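Handout 3: Binding and Finishing
Evening quilting course, taught by Johanna Ammann
6 Aug 2019

Welcome back, everyone! Most of you now have a quilt sandwich that is basted and quilted, or very nearly, and I know a few of you have been eyeing the binding strips since the first evening. If your quilting isn't done yet, please don't fret. Take these notes home and come back to them when you get there – binding keeps very well, and so does a half-finished quilt (I have one that has kept for years).

We are working from the Raria lap quilt, and all measurements on this sheet are for that size. If you chose the larger Sedora layout, turn to the section near the end.

Before you bind

Trim the quilt first. Lay it flat, smooth it out from the middle with your hands, and line up your long ruler with a seam in the quilt top, not with the edge of the batting, which wanders. Cut batting and backing even with the top. Check each corner with a square ruler. If a corner is a little off, take a sliver from the longer side and leave it at that, or you will find yourself going round and round and the quilt getting smaller each time.

Now measure all four sides and add them together. The two long sides of the Raria are 65" and the two short sides are 51", so any long side plus any short side should give you 116". Doubled, that is 232" for the whole way around. Add 12" for corners and joining, and you need 244" of binding. 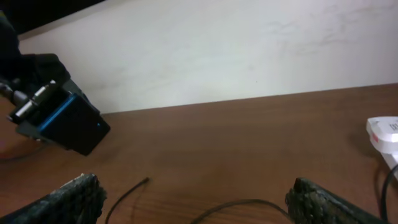
Cut your strips 2 1/2" wide across the width of the fabric. With 40" of usable width, seven strips will do it, and you will have some left over for a label or a hanging loop. So that is 17 1/2" of fabric, and I would buy 5/8 yard to be safe.

Joining the strips

Place two strips right sides together at a right angle, like the corner of a picture frame, with the ends sticking out just a touch past each other. Draw the diagonal from one inside corner to the other, pin on both sides of the line, and sew along it. Open it up and look before you trim! Hussam Chamoun, who teaches the daytime group, has his students join all the strips with pins first and sew them in one go, and I've come round to his way of doing it. Trim the seam to 1/4" and press it open. Then fold the whole long strip in half lengthwise, wrong sides together, and press again. Take your time over the pressing, and try not to pull on the strip while it is warm.

Sewing it on

Start partway down one side, well away from a corner. Leave a 10" tail loose. Match the raw edges of the binding to the raw edge of the quilt front and sew with a 1/4" seam and a walking foot if you have one. The classroom Hofstetter machines have theirs in the lid compartment.

Stop 1/4" before the corner, backstitch, and cut the thread. Turn the quilt. Fold the binding straight up so that it makes a diagonal crease, then fold it straight down again with the top fold level with the edge you just finished. Start sewing from that fold. The little flap looks wrong the first time, I know, but leave it alone and it will make a lovely miter when you turn it over.

When you are 12" from where you began, stop. Overlap the two tails by exactly the width of your strip, so 2 1/2", and cut. Join them on the diagonal just as before, finger press, check that it lies flat, and sew down the last stretch.

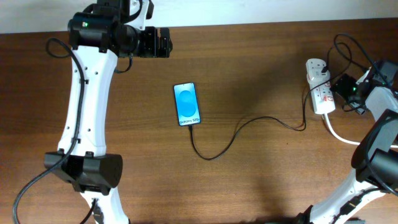 Tabletop with phone and power strip.

Hand finishing

Fold the binding to the back so it just covers your line of stitching. Clips are kinder than pins, and you only need enough to stay a little ahead of yourself. Use a single thread no longer than your forearm, slip the needle through the fold, pick up a bit of backing and batting, and come out again 1/8" along. Put a couple of extra stitches in each miter, front and back.

For the Sedora layout

The sides are 82" and 70", which makes 304" around and 316" with the extra. Cut eight strips, and buy 3/4 yard.

For next time

Bring your quilt at whatever stage it has reached, your binding strips pressed and rolled, hand needles, a thimble if you like one, and matching thread. The Grikitz cotton batting scraps are still in the tall cupboard, so help yourselves if you want to practice a corner on a small square first.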